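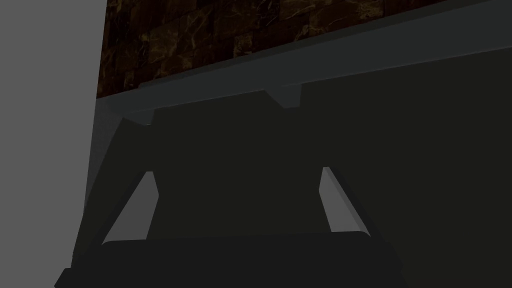

## 4. Submitting a program proposal in Odex

Only section officers can submit. Members with a reader account will see the form but not the Send button.

1. Sign in and open **Proposals > New**.
2. Choose the section and enter the sponsor's member number.
3. Attach the cost statement as a PDF. The file name must match the proposal title.
4. Type the abstract -- 1,349 characters at most, spaces included.

**Note:** Drafts are kept for 5 days after the last save.
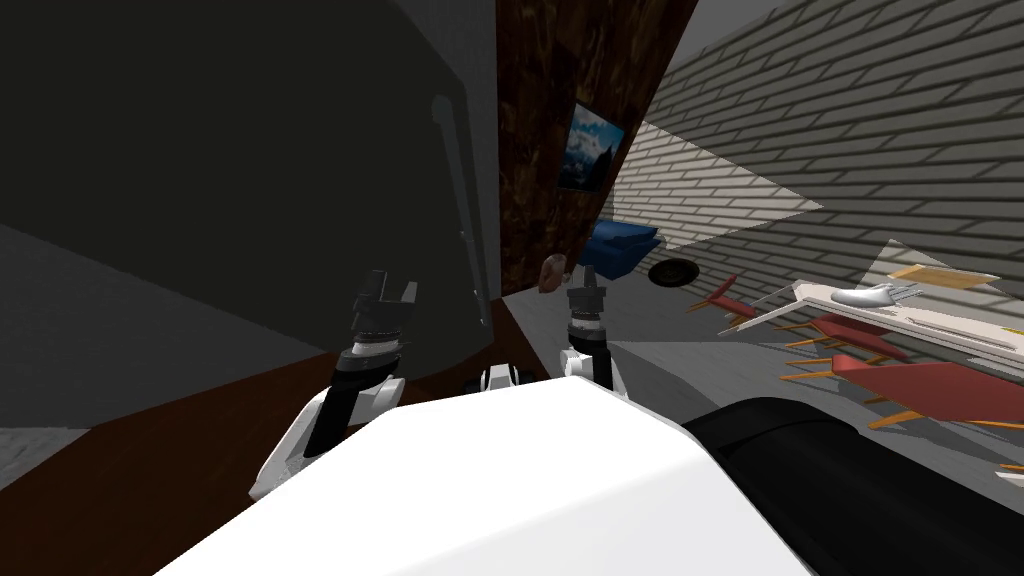

## 5. Sending to the board

1. Press **Send**. The status changes to *Board review*.
2. Write down the reference number.

**Caution:** A sent proposal can't be edited. To withdraw one, write to Akinyi Mutiso at the membership office, extension 571.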